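Why Are There Rules About Noise?
A guide for young residents of Wornport
Published by the Wornport Council Community Information Desk, 8/8/21

Every town is full of sound. Buses stop and start, dogs bark, neighbours mow their lawns and people play music. Most of these sounds are part of everyday life. Sometimes, however, a sound is so loud, or goes on for so long, that it stops other people from sleeping, working or enjoying their homes. When that happens, it is called a noise nuisance.

What is sound?

Sound is made when something shakes back and forth very quickly. This shaking is called vibration. It travels through the air to your ears, and your brain works out what you are hearing. Low sounds, such as the thump of a bass drum, pass through walls more easily than high sounds. A neighbour may hear the drum from a party but none of the singing.

Have there always been noise rules?

People have complained about noise for a very long time. The oldest page in the Wornport town book, dated 1588, tells the blacksmith in Jusard Lane to put down his hammer after dark. The town had no street lights then, and most families went to bed soon after sunset.

What are the rules today?

In Wornport, loud music must be turned down by 9 o'clock at night in streets where people live. Building work may not begin before the time shown on the builder's permit. A large outdoor party or concert needs a permit too, and the organiser must apply for it well ahead of the day. The Markance Summer Concert, for example, is planned in November so that everyone living nearby can be told about it by letter.

Does this mean people must be silent at home?

No. Ordinary household sounds are allowed at any hour. A baby may cry, a person may walk across the floor, and a family may talk over a late meal. Quiet jobs, such as folding the washing or reading, do not trouble anyone next door.
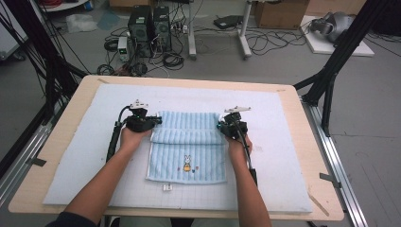
A light blue striped towel, held by its top edge.

What happens when someone complains?

A person who is bothered by noise is asked to speak politely to the neighbour first, if it is safe to do so. Children should ask an adult to do this. If the noise goes on, the adult can call the council. A noise officer may then visit the street with a sound level meter, a tool that measures loudness in decibels. The officer listens from more than one place and writes down the results.

If the sound is too loud, the officer asks for it to be turned down. Most people agree straight away. If they do not, they can be given a written warning, and after 2 warnings they may have to pay a fine.

What about Zamudio Beach?

Sound carries a long way over flat water, and a party on the sand at Zamudio Beach can be heard in houses on the far side of the bay. Music played through large speakers is not allowed there without a permit. The dunes behind the beach are also a nesting place for shorebirds, and loud noise can frighten the parent birds away from their eggs.

Words to know

Decibel: a unit used to measure how loud a sound is.
Nuisance: something that unfairly disturbs other people.
Permit: written permission to do something.
Vibration: a fast shaking movement.

Children under 12 who wish to visit the Community Information Desk must bring a parent or carer.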